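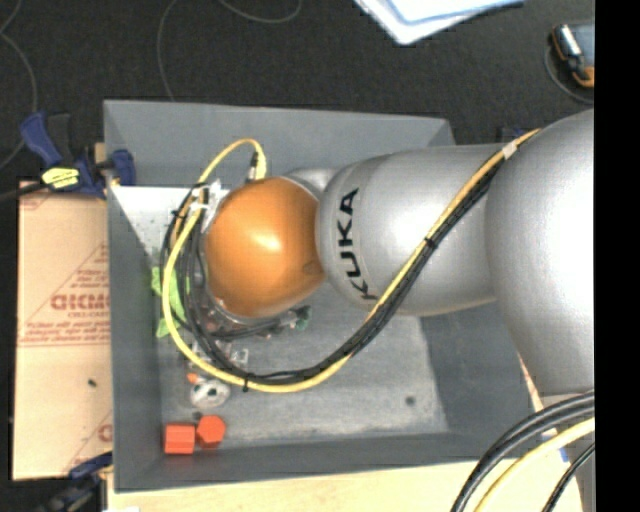 Noeline Bolger wrote to me after the first release and asked why half the soup recipes had no serving size, and whether she should just guess. Please don't guess! I left the field blank wherever the card left it blank, and I've now put that in the notes where it should have been all along.

Duggan Recipe Cards, release 2

So this is my pile of typed-up recipe cards, 1,509 of them, most from the kitchen drawers of people in and near Duggan. I started it one November with a shoebox of my aunt's cards and it got out of hand.

What's in it

cards.csv – one row per card, with title, ingredients, steps, servings and any scribbles in the margin
units.csv – my best reading of things like "butter the size of an egg"
sources.txt – which box each card came from

683 of the cards have a margin note, and those are my favorite part (one just says "not for Easter again").

Things to know

I kept the spelling as written, so you'll find "zuccini" and "zuchini" and you'll need to search for both. Oven temperatures are in Fahrenheit. 37 cards are in Portuguese, and Valquíria Andrade checked my typing on those, thank goodness. I haven't translated them yet.

There are 30 cards I couldn't finish reading – grease, mostly. They have "unclear" in the steps column.

Using it

Cook from it, print it, do what you like. If you spot a typo that's mine and not the card's, send me the row number and I'll fix it in the next release.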